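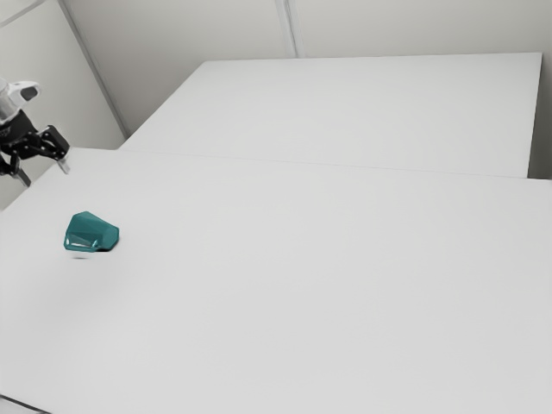
Why do people in Retudby drink so much more tea in the winter than the rest of the year?

Mostly because the tea breaks get longer, and only a little because it's cold outside.

That was my big finding, and I'll admit I was kind of thrilled with it! I started this project for my social studies class thinking I'd write about the weather. My plan was to compare how chilly it was with how many cups people drank and draw a nice line through it. The line came out a mess (my teacher, Ms. Manalastas, said a mess is still a result, so I kept it in the appendix).

What I did was ask 19 people to keep a tea diary for a week in December and then again for a week in spring. They wrote down each cup, what time it was, and who they were with. Put together, the two weeks gave me 1,225 cups to type into a spreadsheet, and I typed every one of them myself over a long weekend at my aunt's place in Stondberg.

The spring diaries are pretty boring to read. A cup at breakfast, a cup after lunch, maybe one at night. In the winter ones people start writing things like "stayed for another" and "neighbor came by again." Senad Vukčević, who runs the hardware store, had a stretch where he drank with customers all afternoon and wrote down their dogs' names too, which I didn't ask for but loved.

I also wanted to know if the kind of tea mattered. Seven people switched to something stronger in the winter, and six told me they never change brands, ever, and seemed a little offended that I brought it up. The rest didn't fill in that column, so I can't say much there.

Some problems: my people were mostly friends of my parents, so they're older than the town as a whole. Cup size is a problem too. One person's cup is a dainty thing with a saucer and another person's is practically a soup bowl, and I counted both as one. If I did it over I'd have everybody measure their favorite mug with water first and write that on page one of the diary.

The diary pages and my spreadsheet are in the blue folder at the back of the classroom, behind the maps.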